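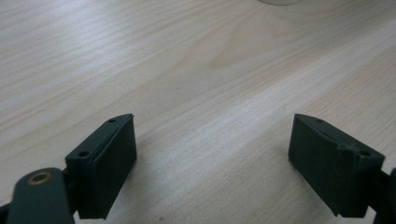 Printing my first novel: how many copies, and what do I do about the back cover?

Posted by Dzintra Vaher

Hello everyone, I've been reading this board for ages and have finally worked up the courage to post. After a very long stretch of writing before work and on the bus, I have a finished novel. It's called The Musamano Road, and it follows two sisters who inherit a failing motel and the uncle who comes with it. It's a family story with a bit of mystery in the middle, and my writing group tells me it made them cry in the right places, so I'm feeling brave.

I'm publishing it myself. The ebook side I think I understand. What I'm stuck on is the paperback. A printer in Plemuvville has quoted me for 2,000 copies, and the price per book is so much lower than print on demand that I nearly signed on the spot. My husband asked where we'd put them all, and I didn't have an answer. Has anyone here done a big first run with a first book? Did you sell them? I have a small mailing list (mostly cousins), a library that has said yes to a reading in February, and one bookshop that will take a few on consignment.

My other trouble is the back cover. I've written the blurb 16 times and it gets worse each time. The current one begins, "Marta and Ilse have not spoken since their mother's funeral, and when they learn that they have jointly inherited the Starlight Motel, a once-loved roadside establishment with a colourful past..." and goes on like that for quite a while. I know it's too long. I just can't see what to cut, as everything in it happens in the book! Any help would be very gratefully received.

Rogério Guerra

Dzintra, congratulations, and welcome out of the shadows! Finishing the thing is a lovely feeling and I hope you've had a cake or at least a good lunch over it.

I'll take the printing first. Please don't sign for 2,000. I did something similar with my first novel, a smaller number than yours but still far too many, and I was giving them away as Christmas presents to people who already had one. The price per copy looks wonderful on the quote, but it's only the price per copy if you sell them all. Unsold books cost you the full amount, plus the space, plus the sinking feeling every time you go into the spare room for the vacuum cleaner. Paper doesn't love a damp garage either, so don't let anyone talk you into the garage.

What I'd do in your shoes is set the book up as print on demand, so anyone who wants it can order it, and then buy a modest box of author copies for the library reading and the bookshop. Work it out from the events you have. How many chairs does the library put out? Perhaps one person in four will buy, if it's a friendly crowd, and with cousins in the room you may do better. Add the consignment copies, then a few for reviewers and for your mum. You can always reorder, but leave yourself plenty of time before February, as proofs have a way of arriving with something wrong on page one. Mine had the title upside down on the spine.

Do order a proof, by the way, even if you're in a hurry. Read it somewhere you don't usually write. I found mistakes at the kitchen counter that I'd sailed past at my desk for a year.

One more money thing. Ask the bookshop what cut they take on consignment before you settle the cover price. If you price it too low, you can end up with next to nothing from each copy once the shop has had its share, and it's awkward to change a price that's printed on the back.

As for the blurb, I'll leave that to people who are better at it than I am. Valdis Liepiņa used to fix everybody's around here, so maybe he'll see this.

Valdis Liepiņa

print on demand. agree with Rogério. also check who supplies the ISBN, if the printer gives you theirs then they're listed as publisher and you can't take it with you. in Canada you can get your own for free

blurb: too many names. lose the funeral

Yaowalak Khunthong

Hi Dzintra! I'm going to disagree with Valdis a little, because I rather like the funeral. It tells me straight away that something went badly wrong between those two, and I want to know what. I'd lose the "once-loved roadside establishment with a colourful past" instead. You've already said it's a motel, and readers will picture their own (mine has a vending machine that eats your coins).

I struggled with this on my second book, and what finally worked was closing the manuscript and telling the story out loud to my neighbour Ieva while we shelled peas. She hadn't read a word of it. Whatever made her look up went in the blurb, and whatever made her carry on shelling came out. It's a bit hard on the pride but I'd recommend it to anybody. You know too much about your own book to hear which bits are interesting.

I had a go at yours, and please feel free to throw it straight in the recycling:

"Marta and Ilse haven't spoken since their mother's funeral. Now they own a motel together. The roof leaks, the bank is calling, and Uncle Venckus has been living in room 4 without paying for longer than anyone can remember. He says he's waiting for someone. He won't say who."

I made up the roof, the bank and most of the uncle, so you'll have to swap in what's really in the book, but that's the sort of length I'd aim for. Stop before the middle. You don't have to tell them how the mystery goes, or even that there is one, as long as they can smell it. The details like page count and trim size can go on the sales page, where people who want them will look.

If you do put a line of praise on the back, one good one is plenty. Ask whoever cried hardest in your writing group, and get it in writing so you can use their name.

And do the library reading even if your knees are knocking. Pick a passage with talking in it, not the opening, and time it at home with the kettle on. I read for far too long at my first one and a man in the second row ate an entire sandwich. He did buy a copy, though!

Dzintra Vaher

Oh, thank you all so much. I've told the Plemuvville printer no for now and they were perfectly nice about it. Valdis, I hadn't thought about the ISBN at all, so that's my job for this evening. Yaowalak, the uncle really does live there without paying, how did you know? He's in room 2. I'm going to try my blurb on my sister-in-law, who doesn't like novels, and I'll post the new version when I've stopped fiddling with it.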